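Open Morning at Tanoli: Paper Folding with a Robot Gripper
Posted in March by the Stimus web editor

The Tanoli workshop opened its doors to visitors again this month, from ten until one, and Stimus members were invited along. Last year the open morning was mostly talks. This year the talks were cut to one short welcome and the rest of the time went on demonstrations at the bench. The one that held people longest was the paper handling, so most of this page is given over to it.

Visitors went in groups of up to 25, with 20 minutes for each group. Coats and bags were left in the front office, as the walkway past the benches is narrow. Tea was in the old drawing office at the back. 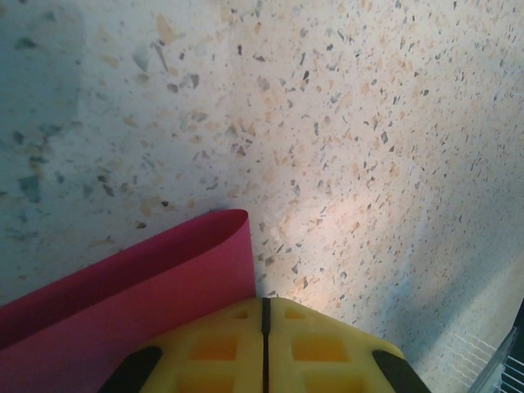

Paper is a harder material for a gripper than most people expect. A block or a bottle keeps its shape when it is touched. A sheet bends, slides and springs back, and two sheets of the same size can behave differently depending on the weight of the paper and how it has been stored. The Tanoli staff made this point at the start with a sheet passed round the group, so that everyone could try lifting it from the bench with a finger and thumb without creasing it. Few of us managed it neatly.

The project behind the demonstration is called Jodima. It covers folding, sorting and packing of light flat goods, and it has been running at the workshop for 3 years. The staff were clear that it is still bench work and that nothing from it is on sale. Several visitors from the print trade asked about speed. The answer was that speed comes later, and that for now they would sooner have a slow fold they can repeat.
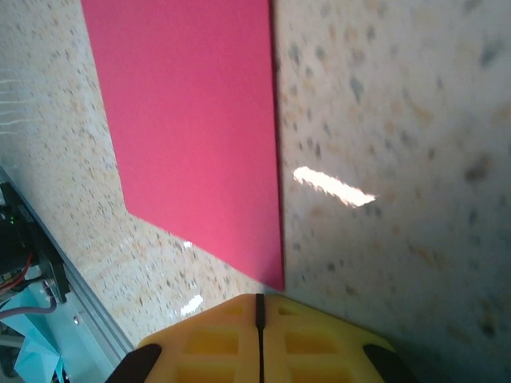
Lighting came up in nearly every question session. A polished worktop throws back glare, and glare can confuse a camera that is trying to find the edge of a sheet. One visitor asked why they did not simply use a plain matt board. The reply was that people's worktops at home and in small shops are seldom plain or matt, and the system ought to cope with what is there. Strong colours help a good deal. White paper on a pale top is the test they like least.

There was also a fair amount of talk about fingers. Hard fingers are easy to position but mark the paper. Softer ones follow the shape of whatever they touch but are more difficult to control near an edge. Grip surfaces wear, and a worn pad lets a sheet slip long before it looks bad to the eye. Pads at Tanoli are checked every Friday morning in term and more often when a school party is due. 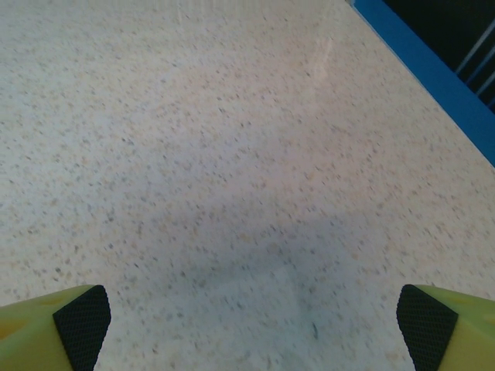 Colano, who share the building, ran a side table where visitors could look through the log books. Each attempt is written down with the paper weight, the starting position and the result. The current book had reached entry 917 when our group came through. Failures are logged in the same way as successes, and the staff said they go back to the failures more often.

Questions from the younger visitors were the best of the morning. One wanted to know whether it could make a paper aeroplane (it can't yet). Another asked what happens if the sheet is already torn, and was told that this had not been tried and would go on the list. 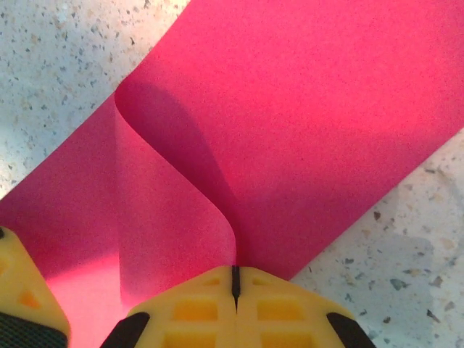

Pink paper curled over on the speckled worktop, with the yellow gripper at the near edge.

Access to the workshop is by the side gate and there is a step at the inner door. A ramp can be put out if the office is told beforehand. Parking is limited, and those coming by bus should use the stop by the depot and walk back towards the bridge.

The workshop plans another open morning in the autumn. Places for Stimus members will be booked through the usual form, and schools should write to Tanoli directly. Anyone who left a green umbrella in the drawing office can collect it from reception.

Recent galleries
Colano print room: the new cutting table
Stimus winter meeting and supper
Tanoli workshop: moving the big lathe
Members' models on show at the library
Jodima: first visit to the bench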